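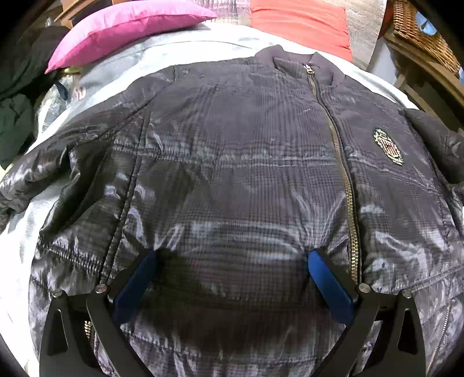 2018-01-16

I've been sorting and folding coats at the Sturnbridge depot for long enough that my hands do it while my head is somewhere else, and I'm more excited about work this January than I have been in years. The reason is robots, or more exactly the business of teaching them, which has become part of my week.

Our depot takes in winter clothing, checks it, folds it and sends it out again. When the cold sets in at Ornitville we can see 1,000 pieces come through between one truck and the next, and padded jackets are the worst of the lot. They're slippery, they puff back up, and a sleeve that lay flat a moment ago has crept under the body when you turn around. Anybody who says folding is unskilled should try 200 of them before lunch!

So when the Redudis trial began, I expected to be handed a machine and told to keep out of its way. What I got was a hand-held gripper with two fingers, and the job of doing what I already do, only slowly and with the gripper's fingers in place of my own. Pinch at the hem, lift, bring it across, let go. My first 213 folds were awful (I've seen toddlers do better) and I loved every one of them.

You learn things about your own trade this way. I'd never noticed that I go for a seam whenever I can, where the stitching gives me something to hold, and leave the smooth panels alone. I'd never thought about what my left hand is up to while my right does the showy part. Apolline Bailly, who trained half the floor including me, watched me struggle with a cuff and said, "You're pulling. You never pull." She was right, and I had never once put that into words for a new starter.
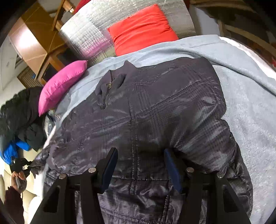

Sleeves are still where I slow right down. With bare fingers you can feel how much cloth you've caught, and with the gripper you have to go by eye, so you come in close, wait, and close it gently. I reckon a machine that learns sleeves properly will have earned its spot on the floor.

Now, I'm not daft about where this leads. If the folding gets done by something else, there will be fewer hours of folding, and some of my workmates count on those hours. Vlachou, the firm that runs our depot, has promised that the people who do the teaching will be first in line for the checking and mending jobs. I'd like that on paper, with the pay rate beside it. We should also be paid properly for the demonstrations themselves - they're our know-how, and they'll go on being used long after the shift is over.

But I can't pretend I'd miss the sore wrists. I've watched good people leave this trade at fifty because their thumbs gave out, and they took everything they knew about cloth out the door with them. Some of that can be kept now, and the people who have it are being asked for it while they're still here to argue about how it's done. I've put my name down for the next round, and I've asked for the long coats.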